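Okay so I have been listening to the new Kultevero record since midnight and I need to put this somewhere before I bother my whole family with it.

Some background if you don't know them. Four people, two drum kits, one singer who mostly doesn't sing. They put out a tape in the early days that sold 334 copies and I own one of them and no, you can't borrow it (it barely plays now anyway, the left side drops out halfway through Sorkeleck).

Sorkeleck! The song! They re-recorded it! It's track three on the new one and it's almost nine minutes long and the second drummer comes in so late that I thought they'd cut the part.

The old version was all hiss and panic. This one has a bass sound you feel in your teeth. I played it on my good speakers and then on the bad kitchen radio to be fair to it, and it holds up on both.

I saw them at the Tamayo last February, the room holds 225 and I'd guess every spot was taken. They opened with the slow one, which is a wild choice, and the crowd just went with it. My ears rang on the train home and I was so happy.
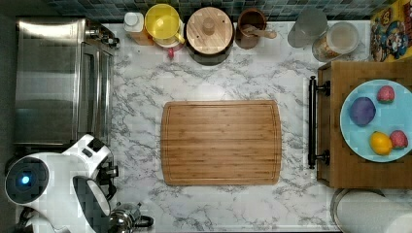
A reply from wexfordtapes says the Tamayo set was better than anything on the album and that the slow one needs a room full of people to work. I get that. Live it had that long stretch where both drummers dropped to rims only and you could hear the bar fridge. The record fades that part down and I do miss it.

But then track six, Droven, makes up for it. It starts as a church organ thing, very plain, and then the guitar shows up playing one note. One! For maybe three minutes! By the end I was standing up.

Lyrics are still a mystery. There's no sheet in the sleeve. I have "carry the ladder back" and "salt for the neighbors" and I'm sure of only one of those.

Vinyl people: the pressing is 1,165 copies on the dark green and mine came flat and quiet. Side B has a little crackle before the last song, could be on purpose with this band.

Tour starts 02/10/2023 and runs 20 shows, mostly small rooms again. I have a ticket for the second night and I'm trying very hard not to look up the setlist from the first.

If they play Sorkeleck and Droven back to back I'll need to lie down on the floor - somebody bring me a water.

Anyway, starting side A again. Talk to me about the whistling at the end of track two, is that a person or a synth?? I've changed my mind four times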